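4.2 Grouping on shared snack tables

Earlier work on shared food tables, ours included (Frimpong and Sulemana), claims that people sort by kind of food. We doubt it. Of the 143 layouts collected at Dosora, 93 could be explained just as well by the shape of the container: bags went into whatever was round and deep, bars into whatever was flat. A sorting rule that can't be told apart from "it fit there" is a weak rule.

Drinks look like the stronger case, as in Figure 3, where the bottles share one tiered display. But a bottle display takes bottles — it leaves little room for choice.
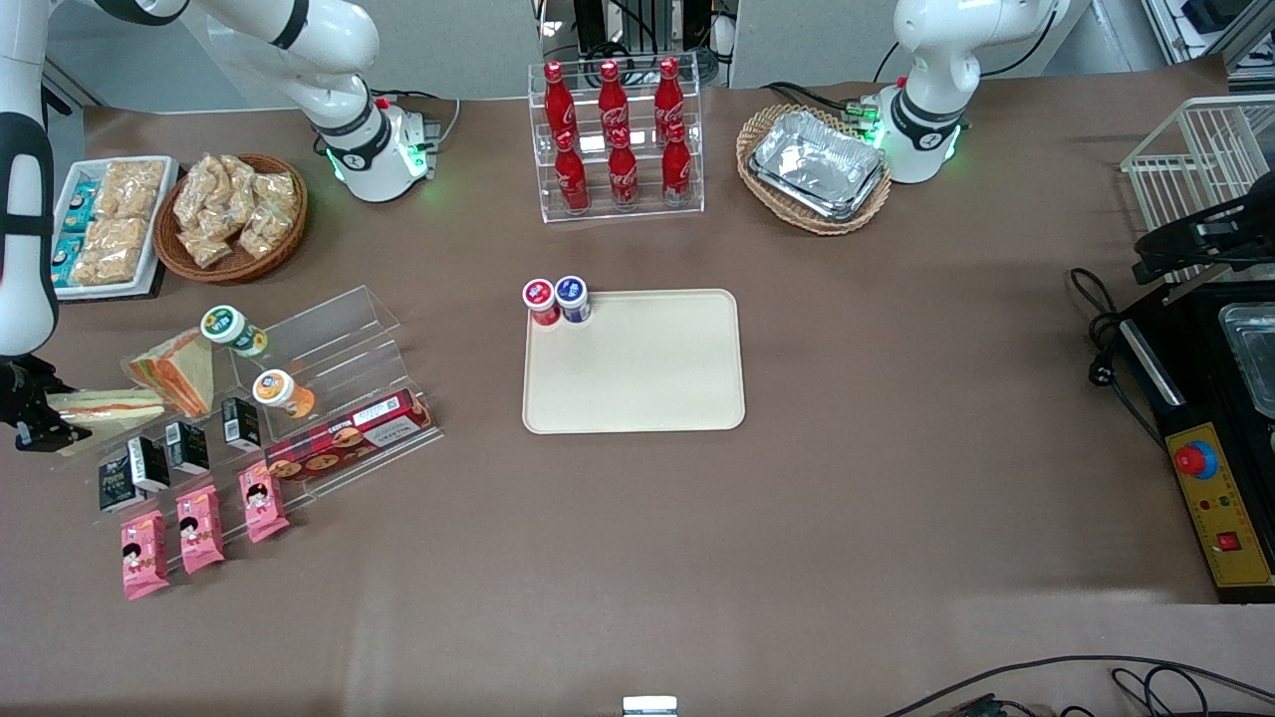 Figure 3. Layout with two lidded cups in the tray and six Coca-Cola bottles on a clear display.

The remaining 26 layouts with mixed containers are more useful, and we turn to them in Section 4.3.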